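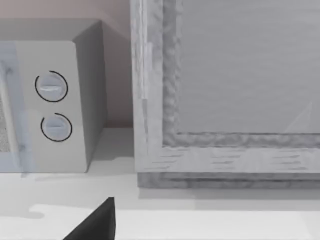 1. Background and question

Under the rules followed at Skellard Magistrates' Court, a person who pleads guilty to a minor offence can be sentenced on the same day or sent away for a written report first. Adjourning for a report costs a second hearing. Sentencing on the day means the bench relies on what the defence says and on a short spoken report, if one is given. This project asks whether cases put off for a written report ended in a different type of sentence from those dealt with at once.

The work was done for the Courts and Procedure module and handed in on 2018-12-02. Author: Catia Steinarsdóttir.

2. Material

The court lists its results in a public register. The register for the period studied holds 2119 entries. Traffic matters dealt with by post were removed, as were cases sent up to the higher court. From what was left, a sample of 400 guilty pleas was drawn using a random number table. Entries with no sentence recorded were replaced by the next entry in the register.

Each case was coded for offence group, plea stage, type of report, and sentence. Sentences were put into four groups: discharge, fine, community order and custody. Suspended terms were coded as custody. This follows the way the register prints them, but it makes the custody group look larger than the number of people taken to prison.

Eight hearings were also watched from the public seats in September, all of them at the Nerkard annexe, where the second courtroom sits. Notes were taken by hand. They were used to check the coding sheet and are not part of the results.

3. Findings

Fines were the most common result where no report was ordered. Community orders were the most common result after a written report. Custody was rare in the first group and more frequent in the second.

The difference cannot be read as an effect of the report. A bench that is already thinking of a community order or custody is more likely to ask for one. Within the theft group the gap between the two routes was smaller, and within the public order group it was too small to say anything useful.

Spoken reports fell between the two. In 13 cases the register did not show whether a report was spoken or written. These were left out of the comparison but kept in the sample total.

4. Limits

Previous convictions are not shown in the register. This is the main weakness, as a record affects both the choice to adjourn and the final sentence. Time spent held before sentence is also missing, so a short term that had already been served could not be told apart from one still to run.

All coding was done by one person. A second pass over the theft group led to small changes in the plea stage column and none in the sentence column.

5. Further work

A later study could use the court files, with permission, and match cases on record and offence before comparing routes. The coding sheet is given in Appendix A and the list of excluded offence codes in Appendix B.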